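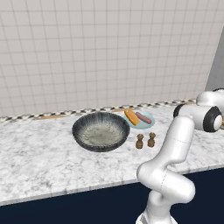
Volora counter set: bun and sausage on the blue plate, arm to the right.

From: Tõnu Sepp
To: volora-demos
Subject: Re: [volora-demos] February batch, and what counts as a demo

Hi all,

The February batch is up on Dutley in the usual directory. It has 974 episodes in it, all teleoperated in Odier, all on the counter set, and all replayed start to finish before upload. I threw out 19. Most of those were the arm parking itself inside the cabinet, a skill I don't think we want to pass on to the next generation.

Before anyone asks why there are fewer than last time, I changed the rule for when an episode ends. The old rule stopped recording the moment the gripper opened, so the policy learned that life is over once you let go. Rosser took this to heart. It would release the food, then freeze with its hand an inch above the plate like a waiter expecting a tip. Episodes now run on until the arm has backed away and held still, which makes each one longer and made me slower. If you train on a mix of old and new, please trim or tag the old ones. The field is called end_rule and I have filled it in for both.

Three other things changed:

Starting poses are drawn from a wider spread. The previous set was so tidy that you could close your eyes and still hit the plate. I know because Rosser did pretty much that with the camera input zeroed out, and scored better than it did with the camera on. We had a short period of mourning and then I rewrote the sampler.

Instructions are now written by hand, by whoever drove the episode, after watching the replay. You will find "put the bread on the blue plate," "move bread to plate (blue)," and one that just says "bread." I've left them alone. People talk like this, and some of them will one day be talking to a robot.

Failed grasps stay in if the driver recovered. If the bread squirts out of the fingers and the driver goes back for it, that's a good episode. If the driver squirts the bread across the room and swears, it goes in the rejects folder, which has no audio, luckily for me.

The part I'd like help with is labeling. I have been marking each segment as pick, carry or place from single frames, and the frames are no help at all right where it matters. Take the one below and tell me whether the food is coming or going. I've looked at plenty like it and my hit rate would embarrass a coin. I think we should stop labeling single frames and mark segment boundaries from the gripper width and hand height instead, but that means redoing up to 200 episodes by hand to check the script, and I'd like someone other than me to want that too.

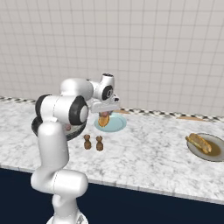 Hefin Pumphrey wrote:

> I'm going to be difficult about the shakers. In every episode I've
> opened so far they just stand there. If nothing ever happens to them,
> the policy has no reason to learn they exist, and the first time we
> ask it to move one it'll go straight for the bread. Same with
> anything else we put on the counter as set dressing.
>
> I'd rather have half as many bread episodes and the rest spent on
> everything else. Also, could we please agree on what a "demo" is? I
> drove for a whole afternoon and got 2 I'd show to my mother. The rest
> were technically successful. Are we collecting successes or good
> driving?
>
> Last one: who is checking that the instruction matches the episode?
> I found one that said "bowl" and the driver never went near a bowl.

Taking these in order.

Shakers: fair. I'd been telling myself they were distractors, a word I use for objects I haven't gotten to yet. The next batch will have shaker tasks, and I'll cap bread at half. I don't want to go below that until Rosser can do bread with the camera on.

Good driving: I say successes, with a quality score next to them, and let whoever trains decide how picky to be. The score goes from one to five and is entered by a person who didn't drive. I tried scoring my own and gave myself fives all evening.

The bowl episode was mine. It is now in the rejects folder with the swearing.

On the wider question of who checks, at present it's me, with coffee, so please treat the instruction field as mostly true. If you open an episode and the words don't match the motion, put the episode ID in check.txt and leave the files where they are. Don't fix the text in place. We had two people fixing the same line last time and ended up with an instruction about a blue bread.

The boundary script is in my branch, in tools/segments. It needs the joint logs as well as the video, so grab the full archive from Dutley and skip the preview one. I'll start on the hand check after lunch tomorrow, from the top of the list. If someone wants to start from the bottom, we can meet in the middle and argue there.

Tõnu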